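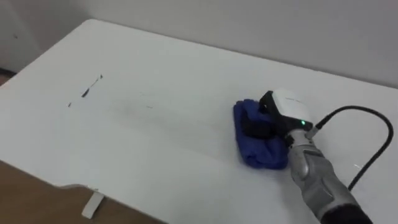 Search this forum... Go

Wiping tasks: what should our house rules say?

dotholm_dee
We're writing good practice rules for table wiping with the arm and I'm loving it, there's so much to sort out! Draft so far: fold the cloth before the arm gets it, dry marker only, stop after 100 strokes and check the pads. What would you add?

bagheri91
Nice list! I'd scrap the stroke limit though. Check the pads when you change the cloth and be done with it.
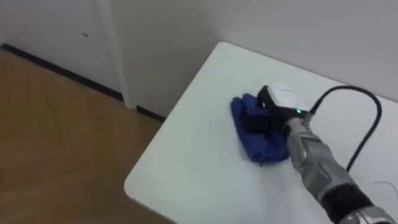

Cable routing needs its own rule, please! Ours at Costanbridge is two lines long and everyone can recite it. Leave enough slack for full wrist travel, and keep the slack out of the wiping path. A loop that goes up and over to the side, like the black one there, is what I'd ask for, but I'd clip it at the top as well.
– Priit Petrauskas

dotholm_dee
Clip goes in, brilliant. Keeping my 100 though :)

cornerpiece
Disagree on the clip, it can tug the wrist. And please define "clean"! We pass a table only if no mark is left at 150 lux from the side. Smears count as marks. 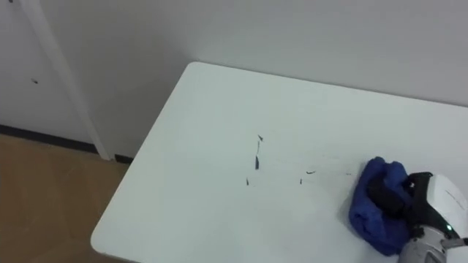

Marks and grey smudges both showing: a fail under that rule.

bagheri91
Smears as a fail is harsh. I'd log them separately.

cornerpiece
Harsh but easy to apply! Version 2 in September, then?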